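## Spring newsletter, 2019-04-26

### Lost property: what changes this term

The lost property cupboard at Iscombe Hall was cleared at the end of January, and the new arrangements have now been running long enough to be set out in full. Please read them even if you have never lost anything here, as they affect everyone who hires a room or leaves a child at one of the sessions.

Until this year, anything found in the building went into the cupboard by the side entrance. There was no list and no time limit. Some of the coats had been there for several winters. When the cupboard was emptied it held 416 items, counting a pair of gloves or shoes as one. Most were children's clothes. There were also umbrellas, lunch boxes, reading glasses, a set of bowls in a carrying case and a good deal of single socks, which were thrown away.

Everything that could be washed was washed. The items were then laid out in the Bestard Room on two Saturday mornings for people to look through. Those who came along took home a fair amount, including the bowls, which went back to their owner after a long absence. The remaining wearable items went to the charity shop in Unotby. Spectacles were taken to the optician's collection box on the High Street.

### How it works now

Found items are now logged in the blue book on the office counter. The entry gives the date, the room, a short description and the initials of whoever handed the item in. A paper tag with the entry number is pinned or tied to the item, and it goes on the shelves in the office corridor.

Items are kept for 20 weeks. This is longer than most halls allow, but several of our groups meet only once a month and stop altogether in the summer, and a shorter limit would be hard on them. After that the item goes to the charity shop or is thrown away, depending on its condition.

Some things are handled differently:

- Food and drink containers are kept for 2 weeks. They are emptied and rinsed when they come in. Anything that has gone mouldy is thrown away the same day.
- Phones, keys, purses, bank cards and jewellery are locked in the office drawer and are not put on the shelves. You will be asked to describe them before they are handed over.
- Medicines are not kept. They go to the chemist for disposal. If you think you have left an inhaler or similar here, please ring the office straight away.
- Swimming things and anything else that comes in damp will be hung up in the boiler room first and tagged when dry.

To claim something, come to the office during opening hours and ask to see the book. Sign next to the entry when you take the item. If you cannot come in, you may send someone else with a note saying what the item is and roughly when you lost it. Please do not go along the shelves on your own, as tags get pulled off and items end up with the wrong numbers.

### Hats

Hats need a paragraph of their own. They were the most common single item after cardigans, and sun hats arrive in large numbers as soon as the weather turns. They also come out of a crowded box looking very sorry for themselves. From now on hats will not be put in boxes. They will go along the top shelf, brims flat, with the tag tucked inside the band where there is one.

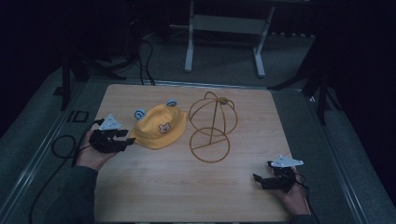 *Mabli Samuel, Hall Office*

A name inside a hat is the quickest way to get it back. Of the hats found in the cupboard, hardly any had one. Iron-on labels hold well in cotton, and a laundry pen is perfectly good if you go over it again every few washes. Surname and a phone number is best. We would suggest leaving off the child's first name, or putting it where it cannot be read when the hat is being worn.

If you do not want to write on the hat itself, sew a short piece of tape into the lining and write on that. The Tuesday sewing group has offered to do this for anyone who would like it done. There is no charge. Leave the hat and the wording you want in an envelope or bag at the office, marked for the group.

The same goes for jumpers, coats and water bottles. School jumpers are a particular problem, as two schools use the hall and both have navy ones. Without a label we cannot tell them apart, let alone say which child they belong to. The office will ring the number on any labelled item within a few days of it being handed in.

### For group leaders and hirers

Please check your room before you lock up. Look under the chairs, on the window sills, behind the stage curtain and on the hooks in the cloakroom. Anything you find should go in the wire tray outside the office if the office is closed. Write the name of the room and the date on one of the slips beside the tray and leave it with the item.

Please do not leave found items in your own group's storage. We know it is done with the best intentions, and that you expect to see the owner at the next session. In practice the owner often turns out to be from a different group altogether, and comes to the office to ask, and we have no record of it. Quang Lý, who runs the after-school club, has asked for an exception for items that plainly belong to club children, and this has been agreed provided that they are listed in the club's own register and the office can see it.

Equipment belonging to groups is not lost property. If you find a box of percussion instruments or a stack of mats in the wrong place, leave it where it is and let us know. It probably belongs to the last people in the room.

### Things still unclaimed

The following were handed in this year and are still here:

- A grey wool scarf with a fringe, found in the main hall
- A tartan flask, found in the kitchen
- A child's scooter helmet, found by the bicycle rack
- A hardback library book, now renewed by the library until the owner is traced
- One brown leather glove, right hand, lined
- A folding walking stick, found in the Tô Room
- A recorder in a cloth bag, with some sheet music
- A navy school jumper with no label

The walking stick is in very good order and somebody must be missing it. If you know a person who came to one of the winter talks and uses a stick like this, please mention it to them.

### Shelf space and supplies

The shelves in the corridor were put up using timber left over from the kitchen repairs, so the only costs were brackets and paint. We could still use a few things if you have them at home and do not want them: string, safety pins, brown parcel labels with holes in, and shallow cardboard trays of the kind that fruit comes in. Bring them to the office. We have enough carrier bags and do not need any more.

The old cupboard by the side entrance now holds the folding tables for the garden. Please do not put found items in it. A notice has been fixed to the door, but a pair of wellingtons was left inside last week all the same. They are now in the book.

Questions about any of this should go to the office, either in person or by leaving a note in the letterbox.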